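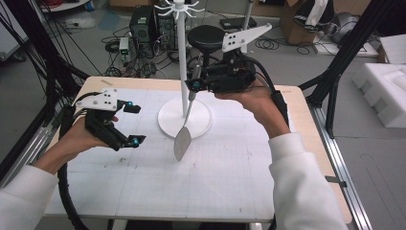

Getting rid of mugs before a move
3 min read

plainjane_k
We move to Enanville in June and the new kitchen has one upper cabinet. I need to cut the mugs down. My husband thinks we should keep all of them and put up hooks. I would like to hear from people who have done this in a small kitchen.

dorrit62
Hooks under the cabinet worked for us for years. Use the screw-in kind. The stick-on ones let go in a steamy kitchen and I lost two good mugs that way.

Yayra Kyei
I went the other way and bought a mug tree. It takes up less room than a drying rack and I can move it when I need the counter. Mine holds the ones we use every day. The rest went to the thrift store in Clorodcombe and I haven't missed any of them.

tomasb
Mug trees collect dust and they tip. Load one side first and over it goes. I would not have one near a stove either, everything on it gets a film of grease.

Yayra Kyei
Mine has never tipped. It has a heavy base. I agree about the grease, so it sits by the window.

plainjane_k
How tall is it? The clearance under my cabinet is 375 mm according to the floor plan, no idea why they gave it in metric.

Yayra Kyei
I would have to measure. It fits under mine, but my cabinets are hung high. Take a tape with you to the store and allow for the mugs on the top hooks, they stick up past the pole on some of them.

greenporch
Are you renting? If so, skip the screw-in hooks. Our landlord kept 20 dollars per hole from the deposit. We got it back after a month of emails.

plainjane_k
Renting, yes. That rules out hooks. I had not thought about it.

dorrit62
Fair enough, I own my place. You could put a shelf riser inside the cabinet and stack in two layers. Wide mugs on the bottom.

tomasb
Second the riser. I have the Droretti one, it doesn't wobble. Don't stack more than two high or the handles chip.

greenporch
Handles chip if you stack at all. I'd sooner own fewer mugs.

plainjane_k
Update. We went through them last night and kept two each, plus 3 for guests. He is holding on to a soup mug that I have never seen him use. I ordered a riser and will look at trees after we have the keys. Thanks, all.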